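Betreff: Re: [greifer-liste] Budget Handgreifer – was braucht man wirklich?

Am 31. März 2018 schrieb Andor Lengyel:
> Hallo zusammen,
> wir müssen bis November den Gerätetopf verplanen. Bei Garkum kostet ein
> Handgreifer 900 Euro. Reicht euch einer pro Platz, oder nehmt ihr
> immer gleich 2? Und was geht bei euch als Erstes kaputt?
> Gruß, Andor

Hallo Andor,

ach ja, der Gerätetopf, das Thema hatten wir gerade auch! Ich würde klar zum Paar raten. Mit einem allein kommst du bei Verpackungen (festhalten und gleichzeitig ziehen) einfach nicht weit, und nachbestellen dauert bei Trunano sieben Wochen – frag mich nicht, wie ich in der Zeit geschlafen habe.

Ersatzpolster bitte gleich mit in den Antrag, wir haben 16 Stück genommen. Und einen kleinen Posten für Putzzeug, bei uns sind es Clinell-Tücher. 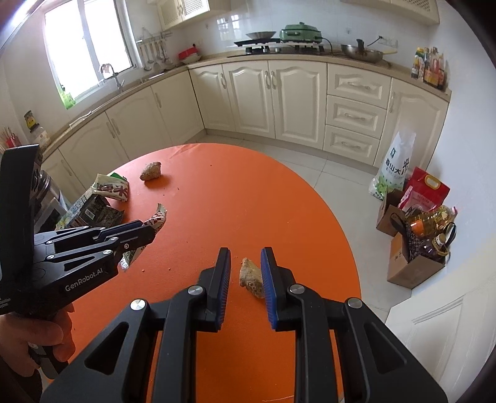
Die Polster sind für mich der eigentliche Kostenpunkt, das Gestänge hält ewig. Wer in Küchen mit Lebensmitteln arbeitet, rechnet am besten großzügig: Zwischen den blauen Rillen landet früher oder später alles, was so bröselig ist wie das Stückchen Brot oder Kuchen auf dem orangen Tisch. Glatte Polster von Zelenák wären leichter zu putzen, die rutschen mir aber zu sehr.

Schick gern mal deine Liste rum, ich schau drüber!

Viele Grüße aus der Werkstatt

Diese Website verwendet Cookies. Mit der weiteren Nutzung stimmen Sie dem zu. OK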